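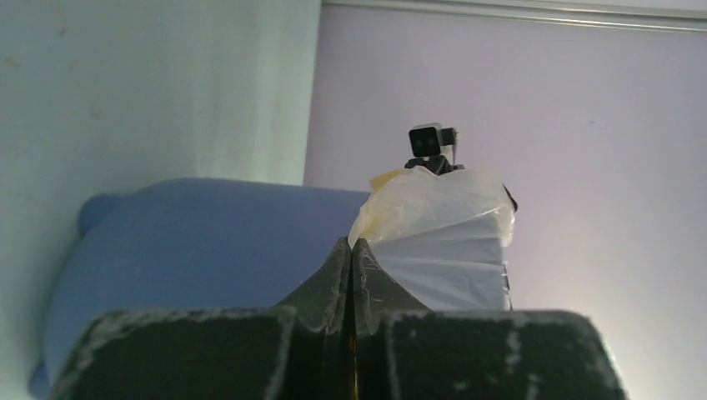 Tharun Suvarna has been promised a robot that tidies up for most of his working life, and he now helps build one. At Lernito, where he runs testing, the team logged 1,345 attempts at household pickups through March. Ask him how many he'd pay for and he laughs. "A few of the towels," he says.

The demo reels look better. They always do. A mug goes on a shelf, a sock goes in a drawer, and the clip ends before the second sock.

Bags are where my own doubts began. Plastic film folds, slides and hides whatever is inside it, and a gripper with two stiff fingers has to guess where to squeeze. On the Saturday I visited, I timed one bag from floor to bin at 272 seconds. My daughter is 5 and does it in less, with complaints.

Manikandan Kamath, who buys equipment for the packaging firm Groltmont, has heard the pitch for the shop floor too. He tried two arms on the wrapping line and sent both back. "They were fine until the film wrinkled," he says — and film wrinkles all day.

He's willing to look again next year. He hasn't set aside any money for it.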